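Boarding School Places and Leavers: Data Card

Version 3, maintained by Drulus

Summary
This table covers 56 boarding schools with a sixth form or equivalent final stage. Each row is one school in one year. Fields cover enrollment, courses offered, exam entries and where leavers went next. The January release replaces all earlier files. 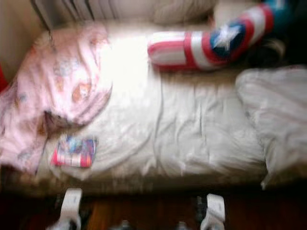

White sheet and pink garment on a bed.

Sources
Figures come from forms sent to school offices. Clatasbridge handled the forms and the first round of checks. Some 300 forms were sent — late returns were accepted if they used the current template. Inspection reports were used to fill gaps in course lists only.

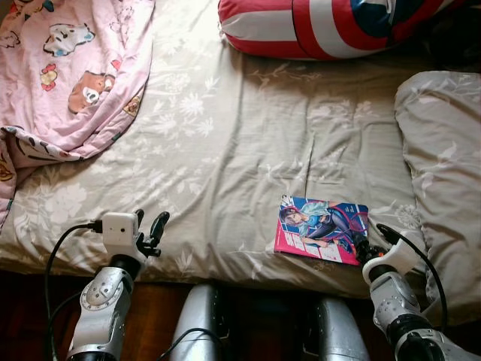
Boarding fields were the hardest to make consistent. Schools use "full," "weekly" and "flexible" in different ways, so board_type follows nights per week in residence. The field bedding_supplied takes yes, no or part. A school that issues a fitted sheet but expects students to bring their own extras, such as a pink blanket with cartoon animals or a round shield cushion, is coded "part." Laundry fees are held in a separate column.

Known limits
Groups of fewer than 10 students are masked in the leaver fields. Day students are left out of board_type but remain in the enrollment totals. Course names were matched with the Hyvönen list, and unmatched names are kept as typed.

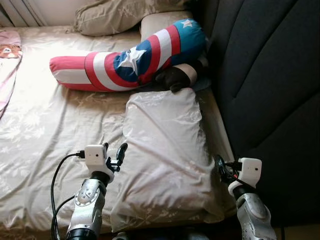
Card text: Burnent documentation desk

Files
schools.csv has 36 columns, in UTF-8, with a header row. leavers.csv joins to it on school_id and year. Blank cells mean no answer was given; a zero is a reported zero.

Use
Do not rank schools on these fields. Exam entries are counts of papers sat — they do not show grades. Corrections should quote the school_id, the column name and the release month.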